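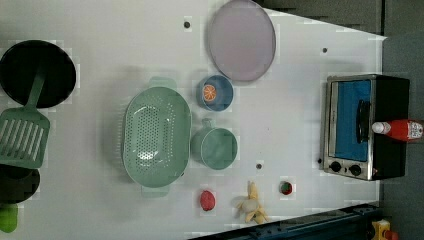
Play kitchen sets come apart faster than any other kind of toy we lend, and this file grew out of years of trying to keep them together. A puzzle missing a piece gets noticed the minute somebody finishes it, but a kitchen set can go out and come back for months with half its dishes gone and children will cheerfully keep cooking. So we write things down, piece by piece, and the writing down raises more questions than you might expect. Take an orange slice sitting in a small blue bowl: is that one entry or two? (Two. The slice is food and the bowl is a dish, however happily they travel together.) And a mint-green colander with a tab handle at each end can pass for a serving dish if you're working from a hasty note, so we ask for the holes to be mentioned.

Siken Toy Shelf
Home Catalog Files Borrowing Contact
Updated January - by the Siken Toy Shelf desk
9 comments 30 shares

README for the Siken play kitchen list

What you'll find in it

The list has 2,188 rows, and each row is one piece of one set. The pieces belong to 352 sets, from little bags of fruit up to big assortments with an oven and a full run of pans. It covers our own shelf in Talldale and the smaller one at Villaseñor, which joined us later and kept its notes in a somewhat different style. We've evened those out as best we could, but you'll still come across a Villaseñor row that calls a frying pan a skillet, and we've grown fond of them.

Everything is in one plain spreadsheet file. Open it in whatever you normally use.

The columns

set - the set's short name, as written on its bag or box
piece - what the thing is, in everyday words
group - cookware, tool, dish, food, appliance, or other
color - the main color, and a second one if it helps tell two pieces apart
marks - holes, handles, rims, slots, stickers, tooth marks
state - good, worn, or mended
home - Talldale or Villaseñor
note - anything else, and some of these do run on

How we name things

We use the word a family would use at the table. A slotted spatula is a "spatula, slotted" and we don't split hairs over whether it's a turner. If the slots are there, they go under marks. A plate is a plate until it has sides high enough to hold soup, at which point it's a bowl, and yes, there was a long conversation about that one.

Colors were harder than we thought they'd be. Pink, lavender, and that pale shade between the two were being used for the very same plate depending on who had the pen that afternoon. We now allow "lavender-pink" and have stopped arguing. Green has the opposite trouble, with so many green things in one bag that plain "green" tells you very little, so please write mint, sage, or bright green when you can.

Food is listed by what it's pretending to be. A banana is a banana. Slices get "slice" after the name, and a whole fruit that pulls apart into halves is a single row with "opens" under marks.

Toaster ovens and other appliances get one row each, with their knobs included. A knob only earns its own row if it has come off and is living loose in the bag.

Things to watch for

Older rows often have nothing under state. Please read that as "we didn't look," and not as good. Cups are a weak spot too - they stack, and a stack sometimes got written up as a single cup. The Nendisano sets, which came to us together in one large donation, were sorted into bags by our best guess, so a pan there may well have started life with different spoons.

We haven't recorded what anything cost or who borrowed it. The first we never knew for most sets, and the second is nobody's business but the family's.

Using it and fixing it

Copy it, print it, borrow the column names for your own shelf, and change whatever doesn't suit you. If you spot a mistake, leave a comment with the set name and the piece and we'll get to it after the next sorting afternoon. Fixes to the Villaseñor rows go to the Villaseñor desk first, as they have the bags in front of them.

9 comments Share Print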